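Two Arms and a Pile of Cloth: The Viltska Bench Kit Under Review

Equipment Review, 17 January 2025

Cloth remains among the more awkward materials that can be given to a machine. A carton keeps its shape when lifted and a folded cover does not. Small laundries, training centres and repair workshops have therefore tended to leave folding and sorting to staff, and suppliers have had little to offer them below the price of a full production line.

The Viltska bench kit, supplied by Juntunen, is intended for that gap. It comprises two arms, a table frame, a gripper for each arm, the control boards and a set of cameras, and is offered either for outright purchase or under a service agreement. This magazine had the use of a kit at the Tilthorpe training workshop for five weeks. The work consisted of folded household textiles, with baskets and other small articles left on the table, as they would be in ordinary use.

Each gripper has two tapering black fingers and is watched by a small camera. The operator sees the material from the same side as the fingers, and the view is close enough to show where one layer of cloth ends and the next begins. On checked or piped fabric this is of real help. On plain fabric of one colour it is less so, and our operators asked for more light on the table before attempting darker pieces.

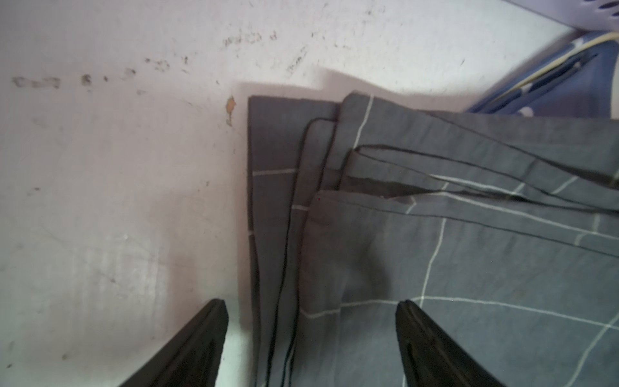
Several readers who saw our short notice in October have written on the question of layers, and one asks whether the kit can be relied upon to take the top fold alone, remarking that a machine which lifts two at once will cost a laundry more time than it saves.

The concern is a fair one. Of 400 attempts recorded at Tilthorpe to pick up a single layer, most were completed at the first closing of the fingers, but the failures were not evenly spread. Thick hems gave little trouble. Thin cloth pressed flat gave a good deal, and the better practice was to push the edge gently until it rose, then close on it. The handbook mentions this method in a single paragraph near the back. It deserves a page near the front.

Baskets present a different problem. A light plastic basket will move if the cloth leaning on it is pulled, and the fingers must be brought down without catching the rim. The software allows a keep-clear zone to be drawn on the operator's screen. Setting one took an experienced member of staff three minutes and a new one rather longer. The zone is lost if the kit is switched off before the settings are saved, a fault which Juntunen states will be corrected in the next release.

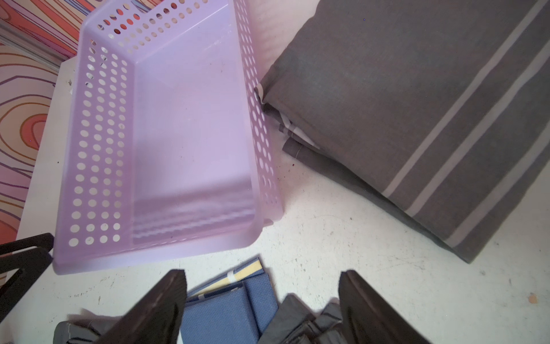
Perforated basket and folded grey textile, seen from the gripper.

Assembly is within the reach of any workshop used to fitting machinery. The frame arrives in lengths of metal extrusion, the bases bolt to a rail at the front, and the wiring is carried along the same rail. Two people completed the work in a day at Tilthorpe. The instructions are clear as to the order of assembly but less so as to the cables, and purchasers would do well to label each one before fitting it.

Both arms can reach the middle of the table, and it is there that the kit is at its best. With one gripper bearing down on an edge and the other taking hold of the opposite side, a cloth can be kept under control in a way that a single arm could not manage. Reach towards the corners is poorer, and articles left beside a base may be out of range altogether. The workshop soon took to placing its textiles well back from the front rail.

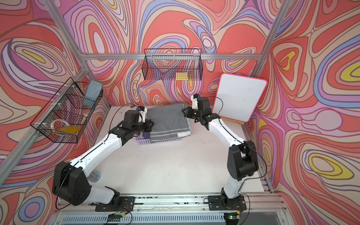 HESTER QUILLFORD
Equipment Editor

The service agreement will interest smaller establishments more than the purchase price. Under it, Juntunen provides the kit, replaces worn fingers and gives nine hours of instruction to nominated staff. Drollham, the firm appointed to carry out maintenance, made one visit during our period of use, to adjust a gripper which had begun to close unevenly. The repair was sound and the written report was prompt.

Certain terms should be read with care. Damage to textiles is excluded, as is any change made to the frame by the customer. Replacement cables are covered, but only where they have been routed as the handbook directs.

The grippers merit separate comment. The fingers are stiff and light, and the edges we examined after the trial showed no wear that would mark a cloth. The gears and wiring behind them are less well protected. Lint will be found wherever fabric is handled, and a simple cover over the mechanism would be a sensible addition. Until one is offered, the grippers should be brushed out at the close of each working day.

Loosely bunched cloth was the hardest work set. The fingers could usually find something to hold, but what they held was not always what the operator had intended, and a second attempt from a different side was often needed.

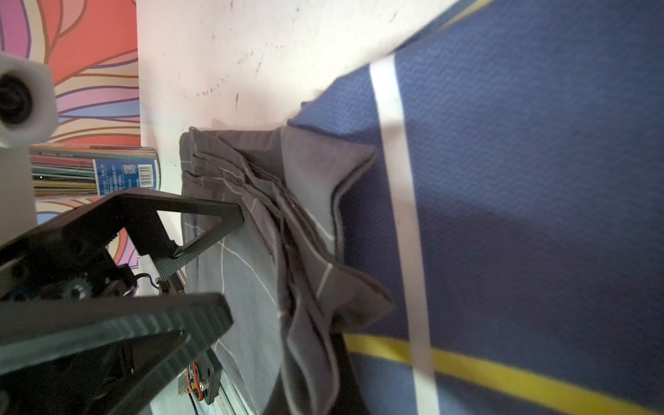

Patience is needed with a crumpled piece, one of the Tilthorpe operators told us, and it is quicker to set the cloth down and begin again than to go on correcting a bad grip.

Our own results support that advice. Sessions in which the operator released the cloth early were shorter and produced neater folds. The kit's replay function, which allows both arms' movements to be reviewed afterwards, was useful in showing staff where a grip had first gone wrong.

The Viltska kit can be recommended to training centres and to workshops that wish to study the handling of textiles before committing to larger equipment. It cannot yet be recommended to a commercial laundry as a substitute for folding staff, and Juntunen does not offer it as such. Enquiries about the service agreement should be made to Juntunen. Maintenance bookings for kits already in use are taken by Drollham.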